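Where the Stall Goes: Layout and Walking Paths at the Prikine Street Market

Final project report, Introduction to Public Space
So-ying Wei and Jarmo Rautiainen
12 July 2019

Why we chose a market

We both grew up being dragged to markets by our grandmothers, So-ying to a covered one with fish tanks and dripping ceilings, and Jarmo to a windy square where you could buy potatoes, wool socks and not a whole lot else. When the course asked us to study a public space that people use every week without thinking much about it, we had our answer before we had finished our coffee. The Prikine market is a short walk from the bus station, and it has been held on the same sloping parking lot for as long as anyone we talked to could remember.

Our question was a simple one, or so we believed when we wrote the proposal: does the way the stalls are arranged change how people walk, stop and talk? The lot measures 2,525 square meters, with one wide entrance by the station and a narrow one behind the Güler bakery. There are 30 marked pitches, but the vendors have their own ideas about where a pitch begins and ends, and these ideas have been handed down along with the folding tables.

What we read first

Most of what we found about markets in the library was about prices and supply, which we skimmed politely and put back. The more useful reading was about sidewalks and plazas, and especially about where people sit down when given the choice. We took two thoughts from it into our fieldwork. One is that people tend to stop near edges, such as a wall or the side of a truck, and seldom out in the open. The other is that a path feels shorter when there is something to look at on both sides of it. We wanted to see if both of these held up on a slope, in the wind, with a bag of onions in each hand.

How we worked

We visited the market four times. On each visit one of us stood by the wide entrance and the other by the bakery, and we followed single shoppers on paper, drawing their route as a pencil line and marking every stop with a dot. We did not record names or faces, and we put up a small notice at both entrances saying what we were doing. Several people came over to ask about it, and a few of them turned into our best interviews – one gentleman told us the entire history of the cheese stalls and then walked us over to meet his sister.

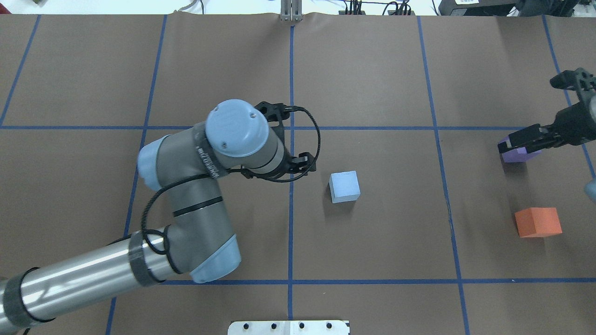 We had planned to do 20 interviews and we got there, although the last few were done under the bakery awning in pouring rain. We asked everyone the same opening question, which was simply what they had come for today, and after that we let them talk. Looking back, we should have written a tighter list. It took us a very long time to sort through notes that wandered from parking to tomatoes to somebody's new knee, charming as they were.

What we found

The center row is the one the organizers consider the best, and it costs the most to rent. Our pencil lines told a different story. People walked down the center quickly, often without stopping, and did their slow looking along the wall on the bakery side. The stall from the Omunton orchard, which has the corner spot by the wall, had the thickest cluster of dots on every one of our maps. It also has a low ledge next to it, and people sat there to rearrange their bags and ended up chatting.

The slope mattered more than we expected. Shoppers with carts or strollers stayed on the flatter upper part and turned back before the lowest row, where the Kevisico plant stall stands. The owner told us she does well anyway, thanks to regulars who come in through the narrow entrance just for her seedlings, but she would love to be moved up before the busy weeks in August.

As for talking, we saw the longest conversations in places that were not meant for anything: beside the ticket machine, behind the bread van, at the bottom of the bakery steps. Jarmo began marking these with a small star, and our final map has stars in nearly all the leftover corners of the lot.

What we would suggest

We would leave most of the market just as it is, and we say that with real affection. A bench or two along the wall would help, and the lowest row could be turned sideways so that shoppers coming down the slope can see what is there before deciding on the climb back. We would also ask for the bread van to be parked a little farther from the narrow entrance, where two strollers cannot get past each other.

Limits of the study

All our visits were in the morning, so we know very little about the last hour, when prices drop and, we are told, an entirely different crowd shows up. We also drew the routes by hand while people were moving, and our two styles of drawing did not match very well. Jarmo's lines are straight and confident, and So-ying's wobble, so we compared only the stops between our maps and left the exact shapes of the routes alone.

Our thanks go to all the vendors who put up with us, and to the Güler bakery for the awning and the cinnamon rolls.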